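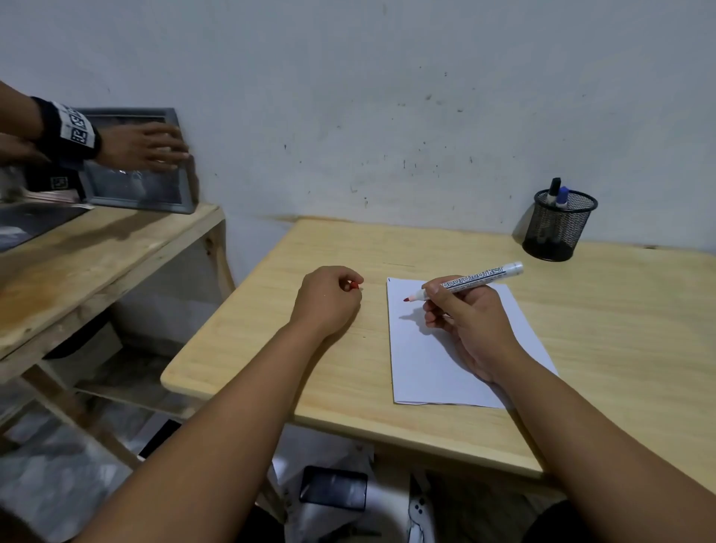
What is the difference between a board marker and a permanent marker?

The solvent and the binder. A board marker carries its pigment in a fast-drying alcohol with a release agent, so that the dried film sits on a sealed surface and can be wiped away. A permanent marker carries a dye or pigment with a resin that bonds to the surface as the solvent leaves. The two inks can look identical in the barrel.

Handout 3: Marking tools and the hand-drawn sheet
Course: Workplace Drawing and Notation, Witberg building
Instructor: Dario Farina

3.1 Scope

Handout 2 dealt with pencils and technical pens. The present notes deal with felt-tipped markers used on loose paper at a desk. Board work is left for Handout 5. Read sections 3.2 to 3.5 before the practical and bring the exercise sheets with you.

3.2 Parts of the marker

Barrel. Holds the reservoir, normally a bundle of polyester fiber wrapped in film. A few makers use a free-ink barrel with a valve; those must be primed and are not used in this course.

Tip. Also called the nib. Bullet tips give a line of nearly constant width at any rotation. Chisel tips give a wide or a narrow line depending on which edge is down. Assume a bullet tip unless the exercise says otherwise.

Cap. Seals the tip. Alcohol inks lose solvent quickly, and an uncapped board marker left on the desk will begin to skip well before a water-based one does. The cap color normally matches the ink. Caps get swapped, so test on scrap before touching the sheet.

3.3 Behavior on paper

A whiteboard is non-porous. Paper is not. When board ink meets uncoated paper the solvent travels sideways along the fibers and down through the sheet, and three effects follow.

Feathering. The edge of the line spreads and becomes ragged. It is worst on recycled stock and least visible on coated stock.

Bleed-through. Ink reaches the back of the sheet and may mark whatever is underneath. A backing sheet is required for all exercises. Bare wood takes up ink readily and the stain does not wipe off.

Dwell spots. Where the tip rests, ink continues to flow. A pause at the start or end of a stroke leaves a round blot wider than the line. Begin moving before contact and lift while still moving.

Board ink on paper is not erasable. Treat every stroke as final.

3.4 Position at the desk

Sheet. Rotate the sheet so that the natural swing of the forearm follows the main direction of the lines. A right-handed writer usually turns the top of the sheet to the left, a left-handed writer the reverse. The angle is a matter of comfort and is not graded.

Writing hand. Grip the marker as you would a pen, but farther back from the tip. Hold it steeper for lettering and lower for long strokes. Keep the heel of the hand off fresh ink.

Other hand. Its job is to hold the sheet still. If it is also holding the cap, place the closed fingers on the edge of the paper or, better, fit the cap to the rear end of the barrel where the design allows it. Some students find a posted cap makes the marker tail-heavy – this is acceptable grounds for leaving it off.

Holder. Stand spare markers in a cup at the rear of the desk on the side of the writing hand. Long-term storage is a separate question: horizontal is preferred, because markers kept tip-up for weeks drain toward the back of the reservoir and write faintly at first.

3.5 Color convention

Black: outlines and all lettering.
Blue: dimensions, arrows, construction notes.
Red: corrections and hazards only.

The convention follows the Grirnalby drawing guide, which students should have from the October session. Red loses its value if it is also used for headings. Corrections are made by a single line through the error with the new value written above it – do not overwrite a figure.

3.6 Practical exercises

Exercise A. Rule nothing. Draw ten parallel lines across the short side of a sheet, black, freehand, at even speed. Repeat at half the speed. Compare line width and feathering.

Exercise B. Letter the following figures in black, without commas of your own: 209; 1,181; 2,000; 2,360. Existing commas are kept. The figure 1 is a plain vertical stroke; the figure 0 is closed.

Exercise C. Exchange sheets with your neighbor and mark corrections in red. Initial the upper-left corner.

Exercise D. Draw the plan of a desk and chair in black with dimensions in blue. No shading.

Label each sheet with your name and the exercise letter, and leave the sheets flat in the Cervantes tray. Exercises A to D are due Mon 26 January. Work done on the glossy Skoruneo pads will be returned, as the coating hides the effects listed in 3.3.

Cap all markers before leaving the room.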